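From: Vivek Nishad
To: gurnstead-floor list
Subject: Re: [gurnstead-floor] what happens to the packing side?

On the October rota, Rajkumari Kaushik wrote:
> Has anybody been told what the Ploro thing means for those of us
> on kitchenware returns? Sneha says two people from each shift are
> moving over to it. Is that for good, or do we go back to the
> benches after? And does the rate stay the same?

Hi Rajkumari, hi all,

I've been on it for 3 weeks now so I'll tell you what I know, and Yiran can fix whatever I get wrong. The rate stays the same, I asked that first! You do go back to the benches, but part time - mornings on the Ploro tables, afternoons on returns like before. Whether that holds past the winter I couldn't say, and neither could Kamlesh when I cornered him by the vending machine.

The work is the same tubs and baskets you already know, only you do it with a gripper in each hand, over and over, so the robot arms have something to learn from. They want roughly 1,000 good runs before anything gets switched on at Ovport. My first day I was so slow I wanted to throw the things across the room. You can't feel the lid the way you do with your fingers, and your wrists will let you know about it by lunch (ask for the short breaks, they're in the agreement and they do give them).
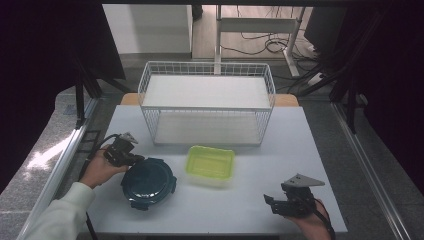
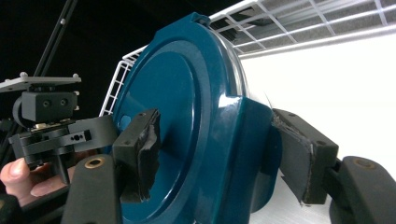
Grippers and the teal container, from the table and from up close.

What bugs me is the part after. Once the arms can handle the easy stuff, we get the cracked lids and the odd sizes and the boxes with no label, all day long. That's harder work and I think it should pay like harder work. There are 11 of us on returns across the shifts and I'd like us to say it together, before Tomar writes up the new job sheets - they're still in draft as far as I know.

On the plus side, it's sit or stand, your choice, and my back is so much better than it was on the line!

Sneha, could you send round the draft if you have it? And if anybody wants to swap a morning just to try the grippers, write me off list.

Vivek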